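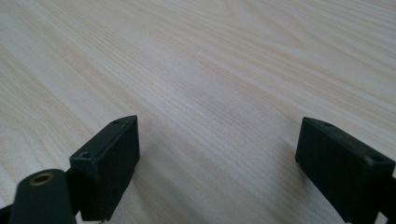

Session 4 is on the care of table surfaces, and it follows straight on from the reading on solid wood and sheet goods. Before you clean or repair a top, find out which way the grain runs and how the surface was finished. On a pale top like this one the darker streaks are thin and run on a slant, with a few wide curved bands further off, and near the far side the pattern washes out where the light comes back off it. That washed-out area is the one to learn from. Bend down until the glare crosses the spot you care about, then move your head slowly from side to side. Scratches, wax and dried cleaner show up in the glare long before they show up from straight above.

Words you need for this session

Veneer: a thin slice of real wood glued to a core. It can be sanded very lightly, once or twice in its life.
Laminate: a printed or colored sheet bonded to a core. It can't be sanded at all.
Repeat: the distance at which a printed pattern starts over. Real wood has none. On a small top you may not find the repeat even when there is one.

Color alone will not tell you which you have. Check the edge and the underside, and check any hole that has been drilled through the top. Write down what you saw and where you saw it. "Looks like oak" is not an entry.

Dry inspection

Do this before any cloth touches the table. Go over the surface in strips, left to right, and note every speck and mark. A tiny dark speck may be dirt, a pit, or part of the pattern. Try it with a fingernail first — no blades. If it lifts, it was dirt. If your nail catches, it is damage, and it goes on the sheet as damage.

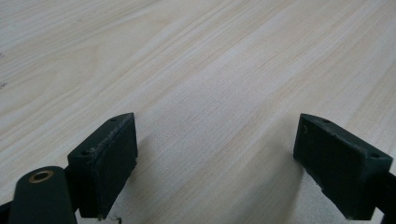 One question from the Thursday group was whether flecks that don't lift should be rubbed with a damp cloth until they do. No. Mark them on the sheet and leave them for the second pass. Rubbing one small place makes a shiny patch on a matte finish, and the patch is harder to fix than the fleck.

Wet cleaning

Use the Varden cloth, damp, wrung out twice. Follow the grain. Dry right away with a second cloth. The Notska pads in the supply drawer are for metal legs only.

Clearing and setting back

Small things left out on a top get moved during cleaning, and they should go back where they were. With a white plastic dish rack and a cork-like cylinder on the table, lift the rack by its base and check the surface it was standing on. Racks hold water under them, and a rack with holes in the base lets it straight through to the wood. Lift the small piece too; don't roll it. Look at any faint dark marks on the top while it is clear, and copy them onto the sheet before you wipe, in case they are writing that someone wants kept.

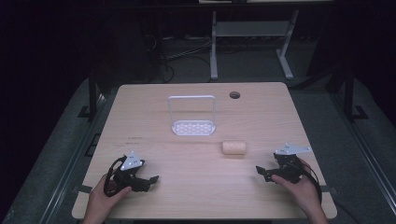 A reader of last term's handout wrote that putting felt dots under a rack fixes the water problem. Felt stays damp, so it doesn't. Small rubber feet are better, and an empty shelf is better still.

Cable holes

Wipe around the rim, never into it. Water in the core swells the top from inside, and the swelling does not go down again.

For next time

Read the Pacheco handout, pages 2 to 27. Bring one filled-in inspection sheet for a table you use at home. Sheets go in the tray outside room 309 — the Davport building, not the annex.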